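Character Notes: Tateo of the Vadier Signal Corps

Posted by Rodel Lumanlan on April 6, 2024

Readers of this blog will be aware that the second season of Trokeck concluded in February. A number of entries on the supporting cast were promised at that time. The present entry concerns Tateo, the signal officer attached to the Vadier garrison, who appears in fewer episodes than most of the principal characters and has received little attention in the published guides.

Tateo is introduced in the third episode of the first season as a replacement for the garrison's previous operator. She was trained as a cartographer and holds no flight rating. Her transfer papers, shown briefly on the commander's desk, give her service number as 788, and the same number is painted on the field radio she carries for the remainder of the series. The Japanese audio track and the English subtitles agree on this point. The English dub omits the number entirely.

Her ability is described in the dialogue as "long hearing." She is able to receive a transmission without equipment at a distance of up to 160 kilometers, provided that she has met the sender in person. This second condition is stated once, in a conversation with Sebastian, and is easily missed. It accounts for her silence during the evacuation of the northern line, which some viewers have treated as an error in the script. The pilots on that line had arrived the same morning and had not been presented to her. 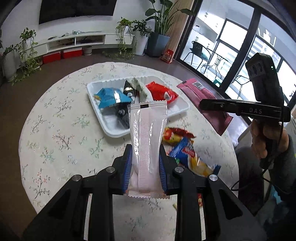 A snack pouch at the table with the flowered cloth.

The relationship between Tateo and Sebastian deserves separate treatment. Sebastian commands the reserve flight and is, by rank, her superior. In the first season he addresses her only by title. The change occurs in the harbor episode, where he asks her to read back a message from his former wing leader and she reads it in full, including the portion he had asked her to leave out. The two do not discuss the matter again until the final episode, and the writers deserve credit for leaving it alone.

The manga adaptation handles this material differently. The harbor chapter is placed before the evacuation, and the message is delivered on paper. Tateo's ability is not mentioned in the manga until volume 3, by which time she has been promoted. I consider the animated version the stronger of the two, although the manga provides the only clear view of her signal room and of the wall map she maintains there. Readers interested in the geography of Vadier should consult those pages.

Some remarks on her uniform are also in order. The Vadier garrison wears a gray coat with a short cape. Tateo keeps the green collar of the survey office, and a line in the commander's log permits her to do so "until the matter is settled." It is never settled. In the closing scene of season 2 the collar is still green – a detail that the character sheet printed with the disc release shows incorrectly as gray.
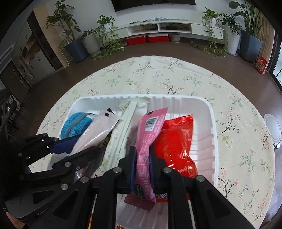 Does Tateo ever fly in the series?
She is carried as a passenger in the harbor episode, but she does not pilot an aircraft in either season or in the manga.

The question of her family name remains open. "Tateo" is used throughout as though it were a surname, and the roll call in the opening episode of season 2 lists no given name beside it. The drama CD has Sebastian begin to read a fuller version from a letter before he is interrupted by the air raid siren. No later source completes it. Earlier versions of my cast list gave a full name taken from a fan translation. That name has been removed, as the translator was unable to supply a page reference.

Corrections to this entry may be left in the comments and should include an episode or chapter number. The next entry will cover the ground crew of the reserve flight, beginning with the two mechanics who appear in the hangar fire episode.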